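Forum > Shop Floor and Back Office > Automation

Topic: Moved from packing to the arm cell, pay and hours question

plosdale_packer
Posted 4/17/24

I was on the kitting line at Indadum for 11 years. In November they moved 2 of us to the arm cell. Same hourly rate, new job title. We set out toy food and dishes on the table, run the arm through a task, reset, and log it. Most of my shift is the ketchup bottle. Pick it up, put it on the plate, start over.

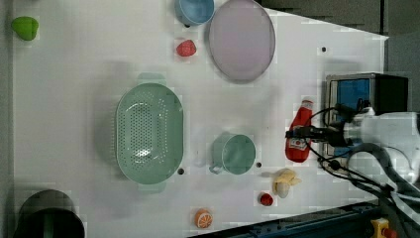
My target is 60 resets a shift and the log sheet is still on paper. My back is better than it was on the line. My question is whether anyone got their grade reviewed after a move like this. HR says it's a lateral transfer.

sorell_nights
Sounds lateral to me. You're putting things on a table. I don't mean that as a dig, but they'll grade it on lifting and licenses and you have neither now.

tapegun
Disagree. If you write up failures and decide when a run gets thrown out, that's inspection work. At our place inspection is a grade above packing. Get the written duties for both jobs and put them side by side.

plosdale_packer
I do decide that. If the bottle ends up hanging off the plate I mark it as a fail. If it's lying across the plate it's a pass, even crooked. It took weeks to get that rule in writing.

Things I handle now that I didn't before:

1. Pass or fail on each run, with a reason code.
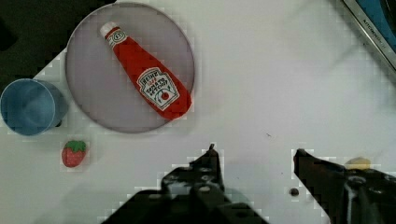

2. Stopping the arm and calling the tech if a cable snags.

3. Training the second shift. They don't pay extra for this.

tapegun
Number 3 is your case. Ask for the trainer rate first and the grade second.

sorell_nights
OK, the training changes it. I still think you should be careful. Our line had people moved to "robot support" and when the setup was finished there was no line to go back to. Ask what happens to your old spot.

plosdale_packer
I asked. They said it's "held." Not in writing.

rework_bench
Then it isn't held. Also ask who covers your breaks. We lost ours for a month on the Snorradóttir project when the cell was only staffed for one.

plosdale_packer
Breaks are fine so far. Upright bottle is the start position I log the most misses on, so if anyone has a better reason code than "other" I'd take it. 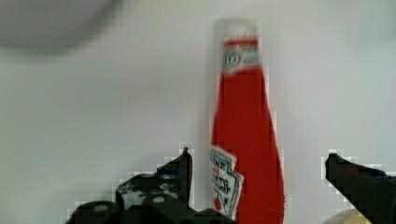

Bottle standing, gripper open on both sides

tapegun
We split "other" into approach, grip and release. Form 544 on our system. Your supervisor can probably add the codes.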